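Why Do Floor Tiles Fit Together?

Look down next time you're in a kitchen, a bathroom or a school hallway. Are there tiles? Then you are standing on a math puzzle that somebody already solved!

When shapes cover a flat surface with no gaps and no overlaps, we call it a tessellation (say it like this: tess-uh-LAY-shun). The word comes from the Latin name for the little cubes of stone the Romans used in their mosaics.

Which shapes work?

Squares are the easy ones. Put four square corners together and they meet perfectly at a point, because each corner is 90 degrees and four of them make 360, a full turn. Triangles with three equal sides work too, six at a time. So do hexagons, the six-sided shapes that bees build in their honeycombs. Three hexagons snuggle up around every point and there's no room left over.

Now try it with regular pentagons, which have five equal sides. Three of them fit around a point, but they leave a skinny little gap, and a fourth one won't squeeze in. Ancient Greek thinkers knew this, and you can check it yourself with paper and scissors in a few minutes.

Mixing it up

You don't have to stick with one shape! Octagons (eight sides, like a stop sign) can't cover a floor by themselves. Push them together and you get square holes. But drop a small square into each hole and the whole pattern locks up tight. People have loved big-and-small patterns like this for hundreds of years, and often they make the small pieces a darker color so they pop.
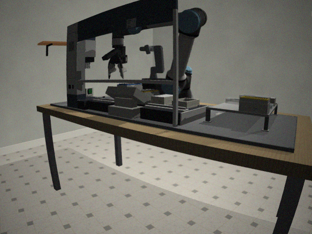
Large off-white floor tiles with small dark gray squares between them.

Once you start looking for patterns like that you'll find them all over the place: train stations, old bakeries, your grandma's front hall. Dorothy Heywood, who has been laying tile in Rowbotham for 19 years, told us she still gets excited by a good floor. She starts near the middle of the room and works out toward the walls, so that any tiles she has to cut end up at the edges. Her biggest job was the library entrance, which took 1017 tiles and finished on a Sunday night!

What about the lines in between?

Those thin lines are filled with grout, a kind of paste that hardens after it is pressed into the joints. It helps keep dirt and crumbs from falling into the cracks, and it hides tiny differences in size from one tile to the next.

Try it yourself

You will need an index card, scissors, tape, a pencil and a big sheet of paper.

Cut the card into a square. Cut a wiggly shape out of the left side, slide it straight across to the right side and tape it on. Don't flip it! Now do the same from the top to the bottom. Trace your new shape, move it over until the edges match, and trace it again. Keep going until the page is full.

Does your shape look like a fish? A dragon? A very lumpy dog? Add eyes and color it in.

Words to know

Tessellation: a pattern of shapes with no gaps and no overlaps
Octagon: a shape with eight sides
Grout: the filling between tiles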